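기업재무 입문 4주차 강의노트: 자사주 매입은 주당이익을 어떻게 바꾸나

지난주에 배당 하다가 시간이 모자라서 끊겼죠. 오늘은 거기서 바로 이어서 자사주 매입 얘기를 할게요. 제가 개인적으로 제일 좋아하는 단원이라 말이 좀 길어질 수도 있어요(미리 사과드립니다!).

회사가 번 돈을 주주한테 돌려주는 길은 크게 두 갈래예요. 현금으로 그냥 나눠 주면 배당이고, 시장에서 자기 회사 주식을 사들이면 자사주 매입이에요. 배당은 통장에 찍히니까 다들 금방 이해하는데, 매입 쪽은 "그래서 나한테 뭐가 남는데요?" 하는 질문이 꼭 나와요. 작년에 Sheyla Huaranga 학생이 수업 끝나고 복도까지 따라와서 물어본 것도 딱 이거였어요.

숫자로 해 봅시다. Grarnix라는 회사의 발행주식이 2,000주이고 올해 순이익이 3,000만 원이라고 할게요. 주당순이익(EPS)은 15,000원이죠. 이 회사가 500주를 사서 소각하면 남는 주식은 1,500주, 순이익이 그대로라면 EPS는 20,000원이 됩니다. 장사를 더 잘한 것도 아닌데 EPS가 확 뛰었어요. 뉴스 제목에 "주당이익 급증"이라고 나오면 저는 분모부터 봐요. 여러분도 그 습관 하나는 꼭 들이면 좋겠어요.

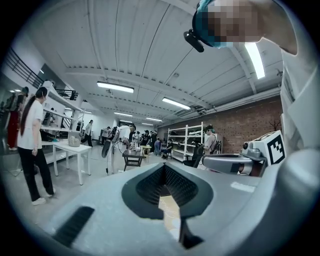
그럼 EPS가 올랐으니 주가도 그만큼 올라야 하는 걸까요?

이론대로라면 매입 자체만으로는 주가가 움직일 까닭이 없어요. 주식 수가 줄어든 만큼 회사 금고의 현금도 빠져나갔거든요. 적정한 가격에 샀다면 한 주의 가치는 사기 전이나 후나 같고, 대신 PER이 낮아지면서 앞뒤가 맞춰집니다.

물론 현실은 조금 더 복잡해요. 경영진이 우리 주식이 싸다고 판단했다는 신호로 읽히면 발표 당일에 주가가 오르기도 하고요. 반대로 비싸게 사면 남아 있는 주주가 손해를 보고 판 사람만 웃게 되죠. Kerik 사례 읽기 자료에서 Cosmin Tudose 이사와 Oana Furtună 재무팀장이 부딪치는 대목이 바로 여기예요. 한쪽은 돈을 빌려서라도 지금 사자는 쪽, 다른 쪽은 차입은 절대 안 된다는 쪽이에요. 저는 솔직히 재무팀장 편입니다만, 여러분은 반대 의견으로 써도 점수 안 깎아요.

취득만 하고 소각하지 않은 주식(자기주식)도 헷갈리기 쉬워요. EPS를 계산할 때는 유통주식 수에서 빼지만, 나중에 회사가 그 주식을 다시 처분하면 도로 늘어납니다. 그래서 공시를 볼 때 '취득'인지 '소각'인지 단어를 꼭 확인하세요. 임직원 주식보상에 쓰려고 사는 경우도 많고요.

다음 시간까지 할 것

읽기: Durengate 사례 전체. 부록의 현금흐름표도 봐 오세요.
계산: 위의 Grarnix에서 매입 자금을 전부 차입했고, 이자 때문에 순이익이 30% 줄었다면 EPS는 얼마일까요? 풀이 과정까지 써 주세요. 세금은 무시해도 됩니다.
토론: Mehwish Warraich 조가 먼저 발표하고 Emanuel Ciobanu 조가 반론을 맡습니다.

계산 문제는 나눗셈 한 번이면 끝나니까 겁먹지 마시고, 막히면 오후 3시 이후에 연구실로 오세요.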